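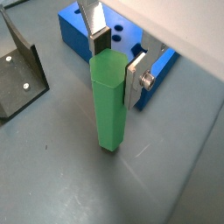 Figure 2. A green prism standing upright on a grey surface.

4. Everyday words for solid shapes

4.1 Flat names for solid things

The transcripts from the Cerport and Driltau preschools contain far more talk about flat shapes than about solid ones. This was expected. Picture books, wall charts and songs used in both services name the circle, the square and the triangle early and often, and children arrive with those words already in place. The names of solids are learned later and less evenly. A child who picks up a cube will usually call it a square, and the adult sitting nearby will usually accept the answer.

We refer to this habit as face naming: the speaker chooses one face of a solid and gives its name to the whole object. Face naming was the most common way of labelling a solid among the 33 children recorded, and it was also common among the 14 educators. It was least common for the ball, which has no flat face to borrow from and which has a familiar name of its own. It was most common for prisms (Figure 2), where the end face is distinct and the word for the whole solid is rarely heard outside the classroom.

Face naming should not be read simply as an error. The child who calls a hexagonal prism "a hexagon" has attended to the end of the solid, has judged its outline and has recalled a fairly difficult word. What the label leaves out is length. Several children appeared to notice the omission themselves and repaired it with an adjective, producing "a long hexagon", "a tall one of those" or, in one exchange at Driltau, "a hexagon that keeps going". The last of these is close to a working definition of a prism, and the educator's reply ("yes, it does keep going, doesn't it") left the idea with the child without replacing her words.

4.2 Names borrowed from household objects

A second group of labels came from the kitchen, the garden and the shed. Cylinders were tins, logs and candles. Cones were party hats, and less often witches' hats, the latter mainly from children whose families used the term for traffic cones. Triangular prisms were tents, roofs and wedges of cheese. Prisms with more than four sides attracted the widest range of names, including pencil, nut, stop sign, lolly jar and, from one child, "bee house".

These labels carry real geometric content. A pencil is long, keeps the same outline from one end to the other and has flat sides that meet at edges that can be felt. A child who chooses "pencil" over "tin" has separated a solid with flat sides from one with a curved side, whether or not either can be named. Educators differed in how they treated such answers. Some took them up and asked what made the object like a pencil. Others offered the formal term at once, and in those cases the talk generally moved on to another object. We do not have enough exchanges of the second kind to say whether the formal term was retained.

Home language also played a part. Families at Cerport who spoke a language other than English at home reported that solids were seldom named in either language, although flat shapes were often named in both. One mother observed that she knew the word for prism from her own schooling and had never once needed it in a shop or a kitchen.

4.3 Counting sides, and losing count

The distinction between pentagonal and hexagonal solids deserves separate comment, as it accounted for much of the disagreement in the transcripts. Adults and children alike found it hard to count the sides of a solid held in the hand or seen from one direction. Some of the sides are always turned away. The usual approach was to turn the solid while counting aloud, and the usual difficulty was knowing when to stop, given that each side looks the same as the last. Children tended to count past the starting point. Adults tended to estimate, and to estimate with confidence.

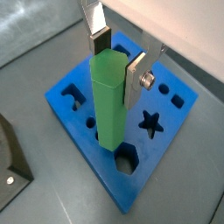
Where an educator placed a finger or a dab of paint on the first side, counting became noticeably more settled, and children began to correct one another. Counting the corners of the end face was also effective, although it required the child to accept that the corners at the end and the sides around the middle would give the same answer. Few of the younger children accepted this without checking both. We regard the checking as valuable in its own right and would caution against hurrying it.

The coding scheme had to allow for these disagreements. Where speakers differed on the name of a solid, the exchange was coded by what was said and by whom, and no attempt was made to mark a label as correct against the object itself. Coding was carried out by Anjani Nair, and a sample of exchanges was coded a second time after an interval. Differences between the two rounds were mostly confined to the boundary between face naming and household naming. The word "diamond" was the chief source of trouble, as it may refer to a flat shape on a playing card or to a stone in a ring.

4.4 The words educators say they use

Educators were asked in the June interviews which words they used for solids. Most named cube, cone, cylinder and sphere – a list that matches the poster supplied to both services under the Trollo program. The transcripts tell a more modest story. Cube and cone were used freely. Cylinder was used now and then, often followed at once by an everyday word ("the cylinder, the tin one"). Sphere was hardly used, and prism was absent from all but a few sessions.

When shown extracts from their own sessions, several educators expressed surprise, and some were concerned that they had fallen short. We did not share this concern. Pairing a formal word with a plain one gives the child two ways into the same idea, and the Rahman observation schedule, which we adapted for this study, already treats such pairings as a form of support. The version used here adds a separate line for pairings begun by the child. These were uncommon, and they clustered at the pack-away period, when solids had to be sorted into tubs and a wrong word had a practical consequence. Talk during pack-away had been left out of the original recording plan and was added at the request of staff at Driltau.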